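Prillside staff newsletter
8 April 2024

Packing room: what the fruit station means for your shift

Most of you have walked past the white table at the back of the packing room by now, and a lot of you have asked what it is going to do to the rota. This item sets out what has been agreed so far, what is still being tested, and who to talk to.

The station is a pair of robot arms supplied by Skirnon. It is meant to take over one part of gift basket work, which is putting whole fruit into the basket and taking it out again when an order changes. Lining, filling, wrapping, ribbons and cards all stay with people. So do grapes, berries and anything else sold in a punnet.

We picked fruit placement because it is the job that comes up most often in the accident and strain book. Packers on the long bench lean over a deep basket and reach down with one arm for most of a shift, and in the run-up to the spring holidays a shift can mean 314 baskets across the room. Rakiya Afolabi, who leads the early team, has been asking for a change there for two years. Her first request was for lower benches, and those are still coming. They are on order and will be fitted in May.

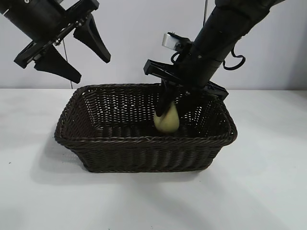 Pears have taken up most of the testing time. They bruise easily, and a bruise doesn't show until the basket is already at the customer's door. The grip setting we use for apples was too firm for them, so pears now have their own setting and the station works more slowly when it is selected. Please don't switch to the apple setting to catch up. If the queue is building, tell the shift lead and pack by hand on the long bench as usual.

Rakiya's team has also written the checking sheet. Every basket that comes off the station is looked over by a packer before it goes to wrapping, and the packer can send back any piece of fruit without giving a reason. In the last full week of trials 83 baskets went through and the team sent back fruit from 25 of them. That is too many to go live with, and we won't go live until it is down to a level the packers themselves are happy to sign off.

Jobs and hours

No one's hours are being cut because of the station. This was the first question at both shift meetings, so here is the full answer. The packing room has 72 people on the rota in the busy season. That number stays the same this year. What changes is the split of tasks. Two people per shift will be station operators, and the people who would have been on fruit placement will move to wrapping, which has been short since last fall.

We can't promise what happens after this year, and it would be wrong to say we could. There will be a review with the staff reps once the station has been through one busy season, and the notes from it will be put up in the break room.

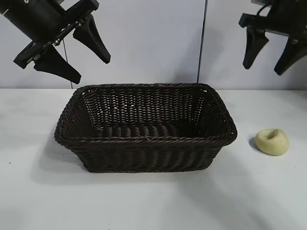
Station operator is a trained role and it carries the same hourly supplement as forklift and label printer duties. Training takes two half shifts. It covers starting and stopping the arms, setting out baskets and fruit, choosing the right grip setting, clearing a fault, and the end of shift wipe-down. You don't need any background in computers. The screen has a start button, a stop button and a list of fruit, and most of the skill is in knowing what good fruit looks like and where it ought to sit in a basket, which our packers know already.

Some people have said they don't want to work on it, and that is fine. The role is by sign-up only. Others have said they are worried about losing the part of the job they like, the arranging. We heard that a lot from the late team. As things stand the station puts fruit in according to a simple layout and a packer then turns and moves pieces by hand before wrapping. Customers buy the baskets for how they look, and Salamatu Idahosa, our operations manager, has said she wants that last step to stay with a person.

Working near the table

The floor around the station is marked in yellow tape. Only trained operators go inside the tape while the arms are powered. If something falls on the floor in there, leave it and press the stop button on the post. Sleeves rolled or buttoned, no lanyards, and hair tied back, same as at the wrapping machine.
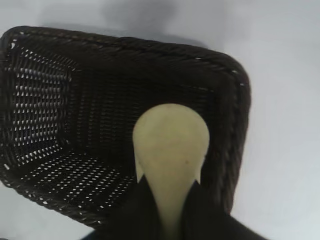 The Mirzaei baskets, the deep ones with the braided rim, are the only type approved for the station for now. The flat trays and the Zekitell boxes are still hand packed. Please check each basket for broken strands before you set it out, and put any damaged ones on the returns rack with a tag. Set one basket out at a time. Stacked baskets stick together and the top one can tip.

There is a small camera near each gripper. We were asked if these record staff. They are there for the fruit and the baskets, the pictures are kept for two weeks so that Skirnon can look into faults, and they are not used for timekeeping or for anything to do with performance. This is written into the agreement with the staff reps, and a copy is in the folder by the time clock.

Signing up

The list for the first operator training is on the board outside the packing office. There are places for both early and late shifts, and the next round will be in May. Questions about pay or hours should go to Salamatu. For anything to do with the checking sheet or the grip settings, see Rakiya at the start of the early shift or leave a note in her tray.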